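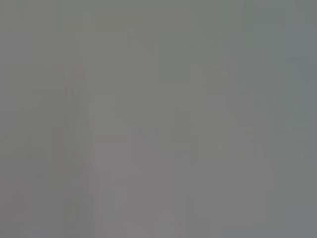 Page last updated: June

Care of Kitchen Knives and Cutting Boards

Guidance for residents of Esholm Court and Cerkley House

The shared kitchens in both buildings are supplied with knives, cutting boards and a sharpening stone. Residents are asked to follow the guidance on this page, which replaces the printed sheet formerly kept in the drawer beside the sink. Much of it applies equally to knives kept in private rooms.

Washing

Knives must be washed by hand in warm water with a small amount of dish soap. They should not be placed in the dishwasher, where the edge strikes other items and the handle may swell or crack. Do not leave a knife in a sink of soapy water. Wipe the blade from the spine toward the edge with a folded cloth, rinse it, and dry it at once.

Carbon steel knives will darken with use. A gray or bluish tone on the blade is normal and does not need to be removed. Orange rust should be rubbed away with a damp cork and a little baking soda, after which the blade is rinsed, dried and wiped with a thin coat of food-grade mineral oil.

Cutting boards

Use the plastic boards for raw meat, poultry and fish. Wooden boards are reserved for bread, fruit, vegetables and cooked food. Wash both sides of a wooden board, even if only one side was used, and stand it on its edge to dry. A board left flat on a wet counter will warp.

Wooden boards should be oiled when the surface looks pale or feels rough. Apply mineral oil generously, leave it overnight, and wipe off the excess in the morning. Olive oil and other cooking oils turn rancid and should not be used. Onion and garlic odors can be reduced by rubbing the board with coarse salt and half a lemon, leaving it for 15 minutes and rinsing.

Sharpening

The stone supplied has 2 faces. The coarser face is for blades that no longer cut cleanly. The finer face, marked 3000, is for finishing. Soak the stone until bubbles stop rising, then set it on a damp towel so that it cannot slide. Hold the blade at a low, steady angle and draw it across the stone with light pressure, working from heel to tip. Repeat on the other side until a slight burr can be felt along the full length, then move to the finer face.

Serrated knives are not to be sharpened on the stone. Please leave them in the marked tray at the Esholm Court office, from which they are sent to Śliwiński for service. Allow 30 days for their return.

Storage

Return knives to the wall rack or the block. Loose knives in a drawer are a hazard and lose their edge quickly. If a drawer must be used, fit a blade guard first. The guards are kept on the shelf above the Basov range at Cerkley House and in the pantry at Esholm Court.

Damaged items

A knife with a loose handle or a broken tip should be taken out of use, wrapped in several layers of newspaper, labeled and handed in at the office. Do not put it in the trash. Boards with deep cuts that can no longer be scrubbed clean should be handed in as well. Requests for replacements are handled by Bogdan Szulc, Household Services.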